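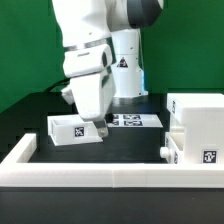
White trim against a dark gray wall: which goes on first, and what sheen?

Posted by Gwilym Gwynne in Painting and Decorating
Viewed 2,606 times

I'm redoing our back hallway in February and have never painted a dark color before. The walls will be a charcoal gray in a flat finish. The trim (baseboards, two door frames and a picture rail) is staying white but needs a fresh coat, as the old one has yellowed. It's oil paint, I think, from whoever had the house before us.

Two things I can't settle. First, do I paint the trim or the walls first? My father always did the walls first, but he only ever painted cream next to white, where a slip doesn't show. Second, what white should I use? I put a sample of bright white on a scrap board and held it next to the gray, and it looked almost blue in the evening. The hallway has one small window and a ceiling light.

I've already bought the gray, Okover interior flat. The trim paint isn't bought yet. There are 107 feet of baseboard, so I'd like to do this once.

Thanks for any help.

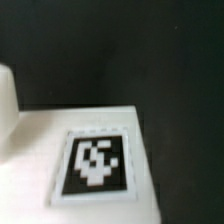
Mererid Vaughan

Trim first. Let the white run onto the wall by half an inch and don't worry about it. Give it a few days, more if the house is cold, then cut the gray in to the edge of the trim. The dark paint will cover the white overlap in two coats. Going the other way, you need three or four coats of white to hide one gray smear.

The yellowing does sound like oil. Test it before you buy anything. Rub a hidden spot with a rag and some denatured alcohol, with the window open. If color comes off on the rag, it's latex. If nothing comes off, treat it as oil and do this:

Wash the trim with a degreaser and rinse it.
Sand lightly with 200 grit or the closest your store has. You only want to take the shine off.
Wipe the dust away with a damp cloth.
Prime with a bonding primer. Regular wall primer will peel.
Two thin coats of water-based enamel.

One caution: if the house is older than 1978, use a lead test kit before you sand. If it comes up positive, don't dry sand at all.

For sheen I would use satin. Semi-gloss is easier to wipe down, but next to a flat wall it shows every dent in an old baseboard.

Iestyn Dafis

Just use tape. I did my whole house walls first with tape and it was fine. Any white will do.

Aled Edwards

I agree with Mererid on the order. Tape is all right on new, smooth trim, but it bleeds on old stuff with a rough edge. If you do use it, run a thin bead of paintable caulk along the joint first and let it dry.

On the white, the blue look is normal. A bright white has very little warm pigment in it, and a dark neighbor plus a cool bulb will push it further. Check the bulb before changing the paint. Ours was a daylight bulb and swapping it for a warm one fixed most of the problem. If you still don't like it, go to an off-white with a touch of gray in it. I'd stay away from creams next to charcoal. They look dirty.

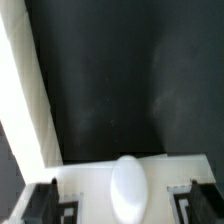 Off-white and dark gray, close up

Flat charcoal also marks very easily. Bags, shoulders and dog tails all leave pale streaks. Ask the store if the same color comes in a matte scrubbable version, even if only for the lower part of the wall. Keep a small jar of whatever you use for touch-ups and write the color code on the lid. A quart of enamel cost me $28 last time and did one coat on a hallway smaller than yours, so you'll want a gallon.

Gwilym Gwynne

The rag came back clean, so it's oil. Lead test was negative. I'll do the trim first and try a warm bulb on Tuesday before I choose the white.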